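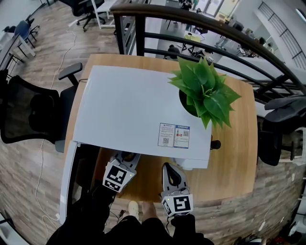

Manuela Sartori argues that hand-held grippers should be compared by how often an operator has to try again, and that finishing time hides most of the trouble. We took up that point and logged each new attempt separately.

4.2 Comparison of finger pads

Two sets of pads were tried on the same pair of grippers, the smooth Gentile pad and the textured Fullent pad. Six operators at the Latville office worked through 245 trials in August, with both hands in use throughout. Tasks covered flat panels and small household objects – mugs, mostly. Trials in which the marker on either gripper was lost for more than 13 frames were dropped before scoring.
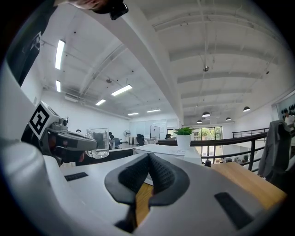
Figure 3. Two hand-held grippers, one holding a clear glass mug. The nearer one has textured finger pads.

Does the pad matter more than the operator? On glass the pad matters more, but on flat panels the gap between operators was wider than the gap between pads.

The textured pad needed fewer new attempts on mugs, whichever hand was used. On panels the two were level. Prokopenko and Galli found the same in the earlier Avcombe trials, although they used a stiffer spring. We left the spring unchanged here and return to it in Section 5.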